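Ticket 1096
Subject: Podcast episode on breathwork stops at minute 18
Opened: Fri 8 April
Status: Waiting for support
Product: Clovberg podcast hosting, Hunt plan

Hello, I publish a small wellness podcast from Lustimstead, on meditation, sound baths and home care. My new episode about breathwork has a length of 34 minutes, but in the player it goes silent at minute 18. The progress bar continues to move. The file on my computer plays well until the end.

What I tried until now:
- Uploaded the same file again, same result
- Exported as mono, same result
- Other browser and my phone, same result
- Episode 24 plays completely, so the account seems fine

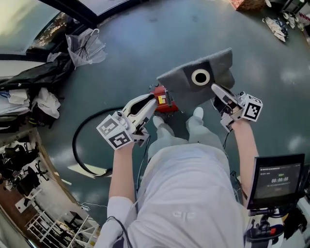 Gray felt dust bag above the red canister vacuum.

Reply from support: Please check if the guided breathing part has a long pause. Our silence trimming can damage files with pauses of more than 24 seconds. You find it under Audio, Processing.

My answer: Yes, there is a long pause after the second exercise. I switched the trimming off and uploaded again. Now I hear the voice after minute 18, but the chapter marks from Clotent are gone. Must I enter them again by hand, or can you restore them? I would like to keep the ticket open until this is clear.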